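사무실 정수기 얘기 좀 하겠습니다. 타래로 길게 갑니다. 관심 없는 분은 뮤트 추천.

벽돌 벽 앞에 흰색 스탠드형 정수기가 서 있습니다. 왼쪽이 온수, 오른쪽이 냉수. 여기까지는 아무 불만 없습니다. 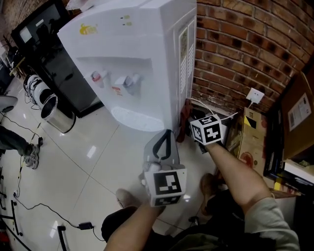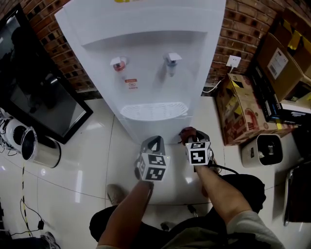 Flernberg 공간운영팀

제 소속이 저기입니다. 그러니까 이건 외부인의 불평이 아니라 내부인의 불평이에요. 공식 입장은 당연히 아닙니다.

발단은 지난달 회의. 안건 이름이 "탕비 코너 활성화"였습니다. 정수기를 활성화한다는 게 무슨 뜻인지 세 번 물었는데 세 번 다 다른 답을 들었습니다. 소통의 거점, 리프레시 존, 마지막은 "일단 분위기".

제 의견은 그때나 지금이나 같습니다. 물 마시는 데는 물이 나오면 됩니다. 활성화 말고 정리를 합시다.

우선 박스. 정수기 오른쪽 벽에 종이 박스가 쌓여 있죠. 큰 갈색 박스에는 흰 배송 라벨이 그대로 붙어 있습니다. 사내 규칙은 "복도와 공용 공간 박스는 3일 안에 처리"인데, 이 규칙을 지킨 박스를 저는 아직 못 봤습니다.

박스 주인을 찾는다고 메신저에 올리면 읽음만 늘어납니다. 작년에 Seris 프로젝트 쪽에서 "아마 저희 것 같은데 확인해 볼게요"라고 한 박스가 있었는데 그 확인이 지금도 진행 중입니다.

버리면 안 되냐고요? 버리면 그날 오후에 주인이 나타납니다. 두 번 당해 봤습니다.

다음은 바닥. 두 번째 사진 왼쪽 아래를 보시면 노랑 검정 줄무늬 케이블이 타일 위를 지나가고, 옆에는 검은 전원 케이블이 플러그째 굽어 있습니다. 온수 컵을 들고 지나다니는 자리 근처에 선이 깔려 있는 게 저는 영 마음에 안 듭니다.

"다들 알아서 피해 다녀요"라는 답을 들었습니다. 알아서 피해 다니는 걸 안전 대책이라고 부르는 회사는 처음 봅니다.

벽 콘센트에서 내려오는 흰 선은 그나마 벽 쪽으로 붙어 있어서 봐줍니다. 바닥 선도 저 정도로만 붙여 주세요. 선 정리 클립 한 봉지면 될 일에 무슨 구매 품의가 필요한지 모르겠습니다.

검은 테두리 대형 화면도 있습니다. 정수기 왼쪽에 비스듬히 있는 거요. 활성화 안에 따르면 여기에 "수분 섭취 캠페인 영상"을 틀자고 합니다. 물 마시러 온 사람한테 물 마시라고 하는 영상을요.

Tuvalthorpe 지점에서 비슷한 걸 해서 정수기 이용이 80% 늘었다는 자료가 돌았습니다. 기준 기간이 언제냐고 물었더니 비교 대상이 1월이더군요. 겨울에 냉수 안 마시다가 여름에 마신 걸 캠페인 성과로 잡은 것 아닙니까?

게다가 그쪽은 그사이에 인원도 16명 늘었습니다. 자료에는 그 얘기가 한 줄도 없습니다. 저만 이상한가요.

컵 얘기도 해야겠네요. MacAulay에서 "스마트 컵 디스펜서" 제안서가 왔습니다. 표지에 "400명의 습관이 바뀌었습니다"라고 크게 써 있는데 무슨 습관이 어떻게 바뀌었는지는 끝까지 읽어도 없습니다. 저는 반대표 던졌습니다. 개인 컵 쓰세요.

물받이도요. 홈 파인 받침대에 커피 버리는 분들 계십니다. 거기는 싱크대가 아닙니다. 안내문 붙이자는 의견도 나왔는데 안내문으로 해결된 일을 본 적이 없어서 저는 기대 안 합니다.

참고로 온수 쪽은 꼭지 부분에 붉은색이 들어가 있고 라벨도 이미 붙어 있습니다. 그런데도 어느 쪽이 뜨거운 물이냐는 문의가 들어옵니다. 안내문 한 장 더 붙인다고 뭐가 달라질까요.

"그럼 대안이 뭐냐"는 멘션이 와서 적습니다. 박스 치우기. 바닥 선 벽으로 붙이기. 화면은 쓸 데 정해질 때까지 창고로. 끝입니다. 예산이랄 것도 없습니다.

필터는 언제 갈았냐는 질문도 있는데, 교체 일지가 공유 폴더에 있다고는 합니다. 폴더 이름이 "최종_진짜_정수기"라서 저도 신뢰는 못 하고 있습니다. 열어 보고 따로 올릴게요.

일요일에 나와서 혼자 치울까 생각도 했는데 안 하기로 했습니다. 한번 혼자 치우면 그다음부터 제 담당이 됩니다.

다음 회의에 위 내용 그대로 안건으로 냈습니다. 활성화 팀은 "좋은 의견"이라고 답했고요. 저 말이 나온 안건이 통과되는 걸 본 적은 없지만 결과 나오면 이 타래에 이어서 쓰겠습니다.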